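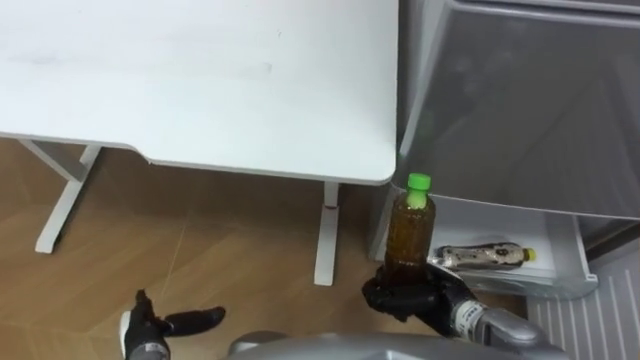
To: Oranuch Yensuk, Olley small grants
From: Tamsin Halvorsen
Break area refit, progress to April 5, 2024

Quick one before the weekend, full accounts to follow. Spend so far 920 of the grant, 138 still held back for the shelf brackets. Floor done, desk in, fridge plugged in and running. No damage to anything on delivery exept a few scuffs on the desk top — Junpei thinks they'll clean off, I doubt it.

Fridge first. Freezer is the pull-out drawer at the bottom, and drinks keep ending up in it. Bottled tea does not belong in there overnight. Drinks go in the top part from now on, drawer stays for ice packs and frozen lunches. Label for the drawer front is on order from Fisier, not here yet. 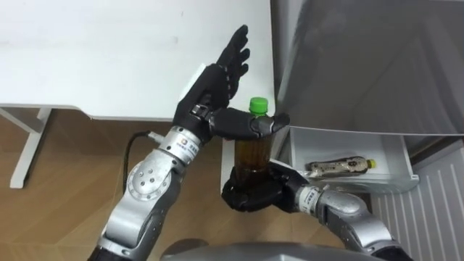
Bottles generally: caps on tight before anything goes back in. Part-used ones get a name and a date, anything without goes out Friday afternoon. Yuzuki is writing up the rule sheet, one page, big type.

Desk stays where it is. We looked at turning it but then the drawer can't open all the way, so no. Rounded corners are a help, people cut past it all day.

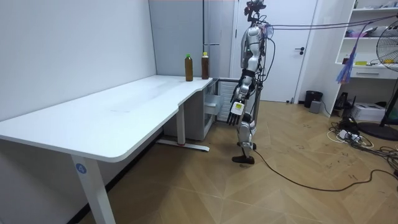
The back section of the desk is the spot for drinks waiting to go in the fridge, front section kept clear for eating and paperwork. Seems to be working, ask me again in a month.

Still to do: shelf brackets, drawer label, second bin. Achterberg quoted 90 for the bin wich is too much, getting another price. Final report in August as agreed.

Tamsin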